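Stulden Shared Workshop
Two-Arm Kitchen Helper: Progress Report, April
Prepared by Reda Naciri, project lead
Submitted to Anneli Ahonen, Talleck Small Projects Fund

Purpose of this report

This report covers work on the two-arm kitchen helper since the first grant payment was received. It sets out what has been completed, how the money has been spent, and what the project team asks the Fund to approve before the next stage begins.

Work completed

The base and the body shell were assembled on the long bench at Stulden during the first weeks of the period. Both arms have been mounted and wired, and each can be driven alone from the control desk. The left shoulder joint was rebuilt after the first bearing was found to be the wrong size. The supplier, Soltani, exchanged the part without charge, but the delay held back assembly by 10 days.

The team has not yet run both arms together on the physical machine. Under the workshop's safety rules, two-arm motion requires a fixed guard rail and a second emergency stop within reach of the door. The rail has been cut and drilled. The second stop is on order.

While this work was pending, the software effort moved to simulation. The control program, which members call Perirex, now runs against a model of the robot placed in a virtual kitchen. Members can try a reach or a grasp from their own computers at home and bring the results to the workshop on Sunday, when the bench is reserved for the project. 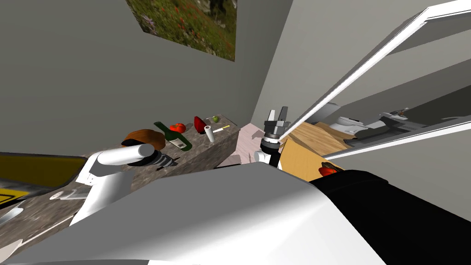 Figure 1. Simulated kitchen, with the left gripper directed toward the green bottle on the granite counter.

The simulated counter carries a mix of shapes on purpose. A bottle lying on its side calls for a different approach from a bell pepper or a small apple, and the early versions of the grasp planner treated all of them alike. The present version chooses the angle of the wrist from the outline of the object. In the most recent set of simulated trials, the planner completed 42 reaches in a row without touching a neighboring item. Grasping is less reliable than reaching, and the bottle remains the weakest case -- the fingers tend to close too near the neck.

A second problem concerns the viewpoint. The simulated camera sits close to the robot's body, and the white shell takes up much of the lower part of the view. Objects near the body can be partly hidden. The team is testing a higher mounting point and will settle the matter before the camera bracket for the real machine is printed. No bracket material has been bought so far.

Spending

Total spending to the end of the period stands at $2,759. The largest items were the arm motors, the two grippers and the power supply. Simulation work has been carried out on members' own equipment and has not been charged to the grant. Receipts are attached under separate cover.

The exchange of the shoulder bearing had no effect on the budget. The second emergency stop was not in the original plan and will be paid for out of the line for cables and connectors, where a small balance remains.

Schedule

The original plan called for a two-arm demonstration at the end of this period. That date was missed. The guard rail will be fitted first, followed by slow two-arm motion with empty grippers, and then by trials with soft objects on a plain bench. The full counter layout will be attempted on the real machine only when the bottle grasp has been corrected in simulation.

Requests to the Fund

The team asks the Fund to approve the transfer described under Spending and to accept a later date for the demonstration, to be agreed with Ms. Ahonen. The team would also welcome a visit from the Fund once the rail is in place. The workshop can receive visitors during the project's regular Sunday session, and a member will be on hand to run the simulation at the control desk.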